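Neue Tassen und ein langer Tisch für die Teeküche in der alten Weberei

Im Erdgeschoss der alten Weberei in Skokley ist die gemeinsame Teeküche wieder geöffnet. Der Raum war seit dem Frühjahr geschlossen, weil die Wasserleitung hinter der Spüle erneuert werden musste. Die Mieter der oberen Etagen haben die Gelegenheit genutzt und die Einrichtung gleich mit überarbeitet. Bezahlt wurde das aus der gemeinsamen Hauskasse: 3.324 Euro standen zur Verfügung, der größte Teil davon ging an den Installateur.

Geplant hat den Umbau Shengli Hao, der im zweiten Stock ein Büro für Ladeneinrichtungen betreibt. Er wollte vor allem mehr freie Fläche. Früher standen Kaffeedosen, Post und Geschirr auf demselben Tisch, an dem auch gegessen wurde. Jetzt gilt die Regel, dass auf dem Tisch nur steht, was gerade gebraucht wird. Becher kommen nach dem Abtrocknen zurück an ihren Platz, Milch und Saft in den Kühlschrank. 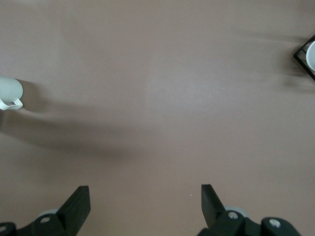
Beim Geschirr haben sich die Mieter auf Weiß geeinigt. Eine einheitliche Serie ist es trotzdem nicht geworden. Ein Teil stammt aus dem Bestand, ein Teil wurde beim Haushaltswarenladen Jurnlow in der Nachbarstraße gekauft, und einige Bürogemeinschaften haben eigene Tassen beigesteuert. Wer seine Tasse für sich behalten will, soll sie im eigenen Büro aufbewahren. Alles, was in der Küche steht, darf von allen benutzt werden.

Über diesen Punkt wurde im Haus länger gesprochen als über die Rohre. Baoshan Wan, Übersetzer im ersten Stock, hatte zunächst vorgeschlagen, jeden Becher mit einem Namen zu versehen. Der Vorschlag fand keine Mehrheit. »Ich kann damit leben«, sagte Wan bei der Eröffnung. »Wichtiger ist mir, dass morgens überhaupt ein sauberer Becher da ist.« Früher sei das spätestens um zehn Uhr nicht mehr der Fall gewesen.

Neu geregelt ist auch der Einkauf. Milch wird künftig gemeinsam bestellt und zweimal pro Woche geliefert. Bisher brachte jede Bürogemeinschaft ihre eigene mit, und im Kühlschrank standen oft mehrere angebrochene Packungen nebeneinander. Manche davon gehörten Leuten, die längst im Urlaub waren. Auf jede geöffnete Packung soll nun das Datum geschrieben werden — ein Stift hängt an einer Schnur neben der Kühlschranktür. Hafermilch gibt es auf Wunsch, dafür liegt eine Liste aus.

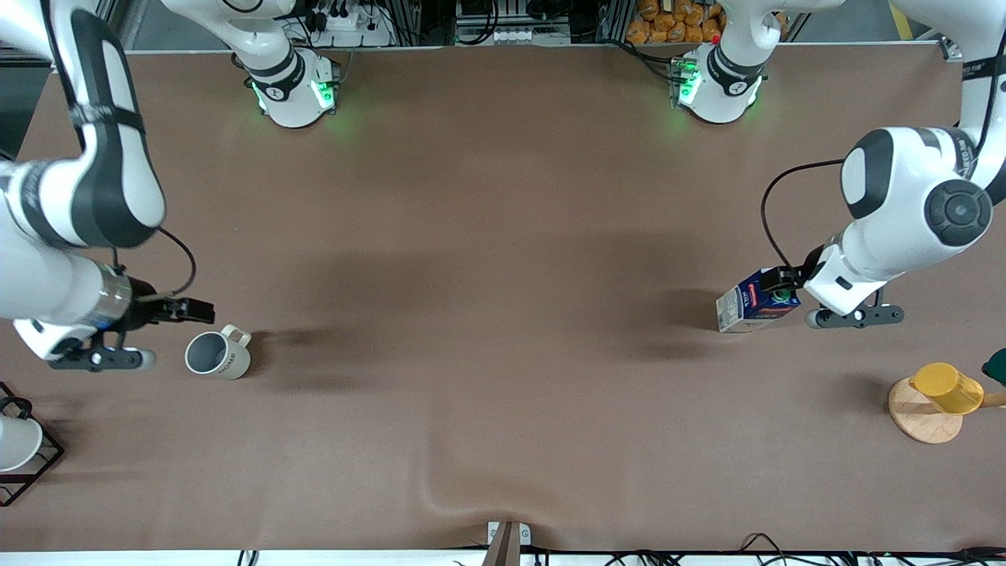 Die Kosten für Milch, Kaffee und Tee werden auf die Mietparteien umgelegt. Jede zahlt 5 Euro im Monat, unabhängig davon, wie viele Personen im Büro arbeiten. Das hatten sich vor allem die kleineren Parteien anders gewünscht. Nach dem ersten Quartal soll noch einmal darüber gesprochen werden, ob der Betrag gestaffelt wird. Bis dahin sammelt Hao die Belege in einem Ordner, den alle einsehen können.

Wer die Küche für Besprechungen nutzen möchte, kann sich wie bisher in den Kalender neben der Tür eintragen. Möglich sind höchstens zwei Stunden am Stück, zwischen 12 und 14 Uhr bleibt der Raum für die Mittagspause frei. Für größere Runden steht weiterhin der Saal Murnance im Hinterhaus bereit, der allerdings bei der Hausverwaltung angemeldet werden muss.

Offen ist noch die Frage der Spülmaschine. Das alte Gerät läuft, braucht aber lange und trocknet schlecht. Eine Reparatur würde 144 Euro kosten, ein Angebot für ein neues Gerät liegt noch nicht vor. Bis zur Entscheidung bitten die Mieter darum, Becher mit Kaffeerändern vorher kurz auszuspülen und die Maschine erst einzuschalten, wenn sie voll ist. Abends soll außerdem niemand mehr Geschirr in der Spüle stehen lassen, auch dann nicht, wenn die Maschine noch läuft.

Die Teeküche ist werktags von 7 bis 20 Uhr zugänglich. Schlüssel für die Zeiten außerhalb gibt es im Büro Inga im ersten Stock, gegen Unterschrift. Fragen zur Milchbestellung nimmt Baoshan Wan entgegen, Änderungen für die laufende Woche müssen am Vortag der Lieferung bis 15 Uhr bei ihm sein.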